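To: gripper-evaluation list
Subject: Re: Comparison of finger sets, cup and mug tree task

On Wednesday a member of the Dingate group wrote:
> Please confirm which finger sets remain in the comparison, and
> whether the 2 arms will continue to share one controller build.

The Prindow and Bireo finger sets both remain in the comparison. Both arms will stay on controller build 2544 until the trials are complete. The cup, the mug tree and the brown mat are the standard items for this task and should not be replaced. 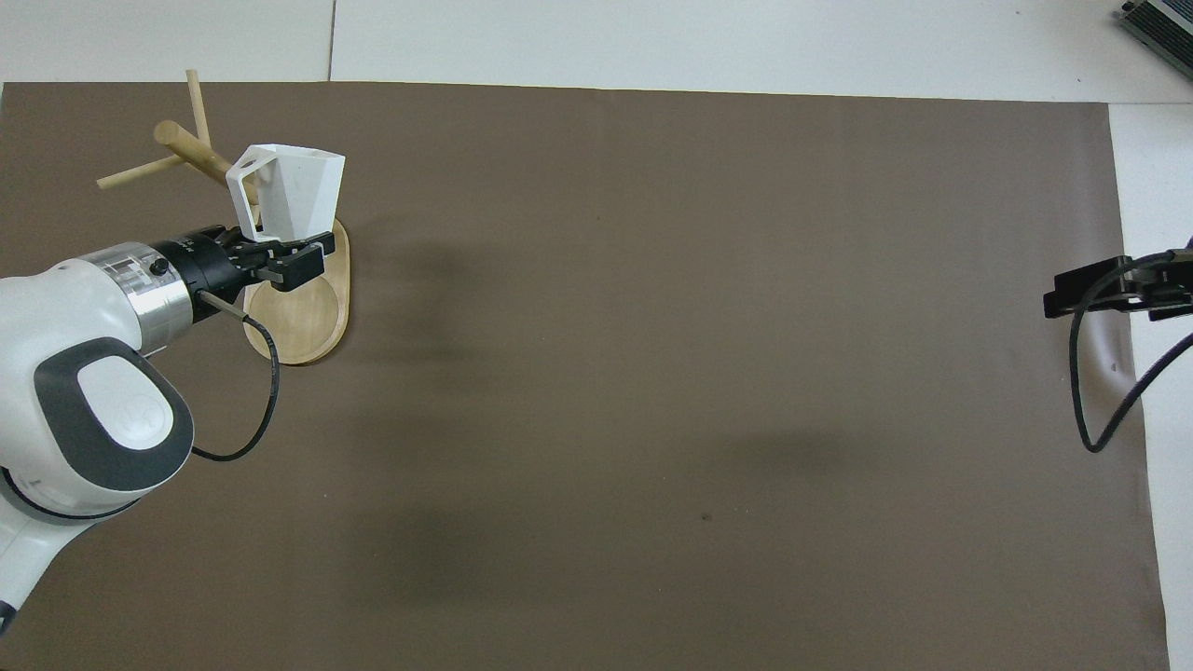
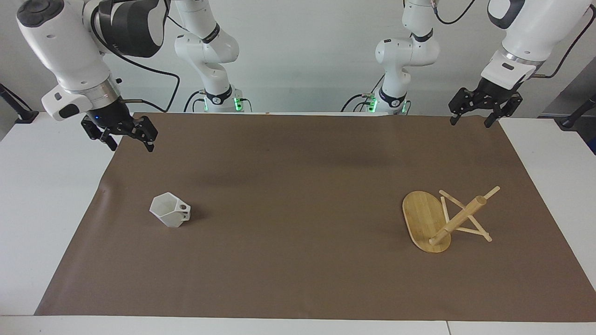 Each finger set will be tested at three closing forces, with four attempts at each force. Sites are asked to record a dropped cup and a fallen stand as separate faults, as the current form combines them. The stand should be set upright before the next attempt begins.

Requests to add the Kushnir wrist camera will be considered after the November review. Log files should be sent to the list address in the usual format, with the finger set named in the subject line.

Gripper Evaluation Office
Dingate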